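FOR IMMEDIATE RELEASE

New Book Collects the Stories of Air Force Flight Line Crews

CARRILLO, September. I'm Yolotzin Palacios, and I'm so happy to tell you that my book, "Chocks Out: The People Who Kept Them Flying," is coming out this month from Karnine Press! It runs 278 pages, and it's about the crew chiefs, fuel drivers, weapons loaders and parts clerks who worked the flight line at Onari Air Base when it was still a busy place.

I was one of them. I spent my enlistment on the swing shift as an engine mechanic, mostly outdoors, mostly with a flashlight in my teeth (please don't do that, dentists are expensive). Years later I went looking for a book about the work we did and found shelf after shelf on pilots and generals. I like those books, and I own plenty of them. But I wanted to read about the sergeant who could hear a bad bearing from across the ramp, so I started calling people up.

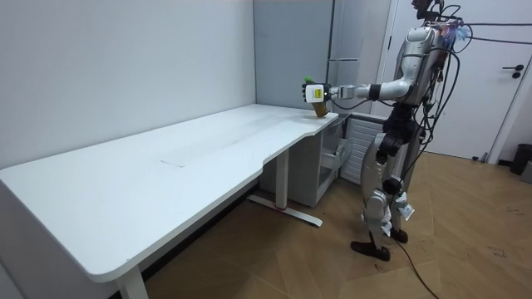 A small brown cup with a green top, held over the corner of a long white desk.

I ended up with 45 interviews. Some lasted twenty minutes and one went on until 3 a.m., with two breaks for pie. People told me about launching jets in freezing rain and about the time an entire toolbox got inventoried over one missing socket. They talked about the hard stuff too, the accidents and the friends they lost, and I've tried to handle those chapters with care. Everybody in the book got to read their own pages before we went to print. 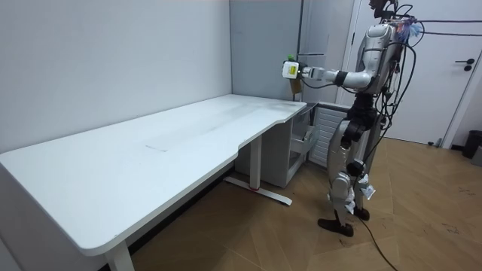
Folks also handed over their papers, and that part caught me off guard. I got shift logs, letters home, base newspapers, training certificates, and a whole lot of snapshots with nothing written on the back. Sorting it took me longer than writing the book did. If you're saving family papers yourself, put a big label right on the front of the box, something as bright as the yellow one on that little white box-like thing the robot is holding out over the desk. Mine were all marked in pencil, on the bottom, and I've paid for it. The papers are going to the Mitness Collection, where anyone can ask to look through them.

The book has 2 sections. The first follows one ordinary day on the line, from the early briefing to the last tow, told by whoever was on duty. The second takes people one by one and gives them room to talk, including what they did after they got out.
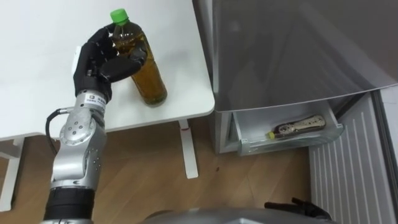
I kept the slang, by the way! My editor wanted a glossary, so there's one in the back, and my old shop chief has already called to argue with it.

The first printing is 1000 copies in paperback. You can order through Karnine Press or ask your local bookstore to get it in. I'll be reading at the Carrillo library at 7 p.m. on launch night, and if you ever worked at Onari, come say hello and bring your pictures.
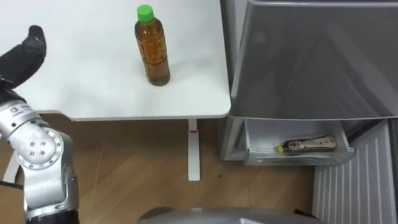 Reporters and reviewers can request a copy or set up an interview with me through the Karnine Press publicity desk. I'm glad to talk by phone, and evenings are best. I never did get over the swing shift.

###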